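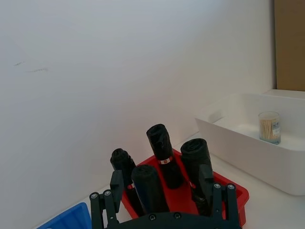 Rolls of bin bags standing upright in a red tray, with the toothpicks in the white bin next to it.

Keeping bin bags (and other small rolls) in order

Bin bags are a thing we use every day and never think about until the roll is finished. In our flat in Taltley they lived for two years in the cupboard under the sink, lying on their side behind the washing-up liquid. When I wanted one, I had to go on my knees. Often the roll had opened itself and a long tail of plastic was lying in the cupboard, sometimes with a little water on it from the pipe.

Now I keep them standing in a tray. It is a very simple change and I am a little ashamed that it took me so long. I write down how I do it, with some other tips for the same kind of things.

Choose the tray first

The tray must have walls. A flat tray looks nice but the rolls fall over as soon as you move it. The walls do not need to be high. If they reach one third of the roll, that is enough, and you can still take hold of the roll with your fingers.

Plastic is good because you can wash it. I prefer a strong colour for bin bags, because black rolls in a dark cupboard are difficult to see. Red is easy to find even when the lamp is off. My friend Kumiko Aoki uses an old baking tin, and it works very well too, only it makes a noise when she pulls it out.

Measure the shelf before you buy. I bought my first tray at Plurkham without measuring and it was too long, so the cupboard door did not close. It is now under the plants.

How to stand the rolls

Take off the outer plastic from the shop if there is one, but leave the paper band on the roll. The band does two jobs. It holds the bag ends together, and it tells you the size. I have made the mistake of pulling off all the bands on the first day, and afterwards all black rolls look the same. You learn which one is the small size when you have already put it in the big bin.

If the band is broken, use a rubber band, but not too tight, otherwise the first bag tears when you pull it. A strip of paper with a bit of tape is better. Write the litres on it with a thick pen.

Put the tall rolls at the back and the short ones in front. Turn the labels to the side where you stand. When a roll becomes thin it will start to lean, so push it into a corner of the tray and let the fuller rolls hold it.

Do not fill the tray completely. You need space for two fingers between the rolls. If you must pull hard to get one out, the others come with it.

Taking one bag

With most rolls you can choose if the bags come from the outside or from the middle. Look at your roll before you begin. If it is the kind which opens from the middle, you can leave it standing in the tray and pull the bag up with one hand, while the other hand holds the roll. If it opens from the outside, take the whole roll out, tear off the bag on the table, wind the end back and put the band on again.

A bag that will not open: wet your fingertips a little, or rub the edge between your palms. My husband blows on it. I do not find this helps.

I also keep one spare bag folded flat at the bottom of each bin, under the bag in use. Then on the morning of the collection I do not need the tray at all. For the kitchen bin I put two, because we change it more often.

Toothpicks and other small sticks

The toothpicks came in a clear round container, and I recommend to keep them in it. You can see through the wall how many are left, and the sticks stay packed and upright. If you put them in a drawer without anything around, you will find them for months, mostly with your hand.

Keep the container in a wide, shallow bin with some free space. If it tips over, the toothpicks stay in the bin and you do not have to look on the floor. The same bin can take skewers, birthday candles, bag clips, and string. I would not put matches there, they should be dry and high up, away from children.

Do not keep toothpicks near the kettle or the cooker. The steam makes them soft and some of them get grey spots.

The white bin gets dusty in the corners. Wash it with warm water and a drop of washing-up liquid, and dry it well with a towel before the things go back. For marks that stay, I make a paste of bicarbonate of soda and water, leave it for 4 minutes and wipe it away with a soft cloth. Please do not use the rough side of the sponge. It takes off the shine and next time the dirt sticks even better.

Where to put everything

I tried the tray in several places. Under the sink is the usual one, but only if your pipe is dry. Put your hand under the bend of the pipe in the morning and you will know. The bottom shelf of the larder is better for us. Tatsuya Koyama, who lives above us, hangs his rolls on a rail inside the cupboard door. He is content with it, but his door is 60 centimetres wide and ours is much smaller.

It is useful to do the sorting on a clear table and not inside the cupboard. Bring everything out, put the same things together, and only then decide which tray is for what. A white or light table is pleasant for this work, as you see the small pieces that fall.

Twice a year I take out both containers and look at what is left. I do it in June and again in October, before the leaves come down and we need the strong sacks for the garden. If only one roll of a size remains, I write it on the shopping list the same day.

A small note about buying: large packs are cheaper for one bag, but they need room, and very old bags become weak at the fold. Buy what you can finish in a year.

Next page: how to wash the kitchen bin itself, and what to do about the smell.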